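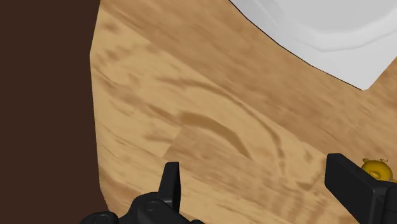 Seit dem Frühjahr messe ich Nebel. Genauer gesagt schreibe ich jeden Morgen auf, ob ich vom Küchenfenster aus den Wasserturm von Prunitz sehe, und wenn nicht, was ich stattdessen noch erkenne. Angefangen hat das mit einem Heft, das ich für die Heizölstände gekauft und dann nie benutzt habe.

Nebel heißt es in der Wetterkunde, wenn man weniger als einen Kilometer weit sieht. Darüber spricht man von Dunst, bei trockener Luft und Staub eher von trockenem Dunst. Der Wasserturm steht knapp außerhalb dieser Grenze, die Pappeln am Bahndamm deutlich innerhalb. Sehe ich den Turm nicht, die Pappeln aber gut, trage ich ein D ein. Fehlen auch die Pappeln, wird es ein N. Im Januar hatte ich noch ein eigenes Zeichen für »weiß nicht«, das habe ich wieder abgeschafft.

Die Zeit ist immer dieselbe, 7 Uhr. Im Winter ist es dann noch dunkel und ich muss mich an die Lampen halten. Eine Lampe sieht man im Nebel weiter als einen dunklen Baum bei Tageslicht, deshalb sind die Winterwerte mit den Sommerwerten nicht ohne Weiteres zu vergleichen. Ich habe sie im Heft mit Bleistift geschrieben, die anderen mit Kugelschreiber.
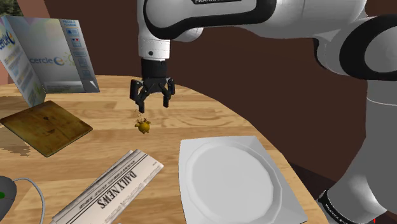 Die meisten Nebel hier sind Strahlungsnebel. In klaren Nächten gibt der Boden seine Wärme nach oben ab, die Luft direkt darüber kühlt aus, und wenn sie feucht genug ist, bilden sich Tröpfchen. Dazu braucht es wenig Wind. Bei völliger Windstille bleibt es oft beim Tau, bei zu viel Wind mischt sich die trockenere Luft von oben hinein. Von weit oben sieht eine solche Schicht fast fest aus, glatt und hell wie die weißen Teile an dem Roboterarm über dem Holztisch. Steht man darin, ist davon nichts zu merken, man sieht nur den Zaun nicht mehr. In der Senke bei Clelholm habe ich einmal 70 Meter geschätzt, nach den Leitpfosten an der Straße.

Verena Koller hat mir geschrieben, dass bei ihr am Hang fast nie Nebel liegt, dafür schaut sie an manchen Tagen bis mittags auf eine graue Decke hinunter. Das passt zusammen. Kalte Luft ist schwerer und fließt in die Täler, und wer ein Stück höher wohnt, sitzt schon in der Sonne. Ich wollte sie fragen, ob sie an denselben Tagen mitschreibt – gemeldet habe ich mich bisher nicht. 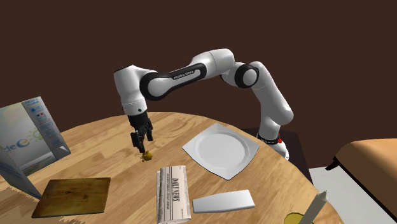

Ein Vergleich von zwei Höhen wäre jedenfalls nützlicher als mein Heft allein. Mit einem Punkt im Tal weiß ich nur, dass es neblig war. Mit zweien ließe sich sehen, wie hoch die Schicht reicht und ob sie sich am Vormittag vom Boden löst. Dann wird aus dem Nebel eine niedrige Wolke, Hochnebel, und der zählt bei mir nicht, weil der Turm darunter wieder frei ist.

Für die Feuchte habe ich inzwischen ein einfaches Hygrometer an der Nordseite hängen. Es zeigt bei Nebel nie 100 Prozent an, das liegt wohl am Gerät. Ich notiere den Wert trotzdem. Im Herbst kommt ein neues Heft dran, das alte ist bis auf 2 Seiten voll.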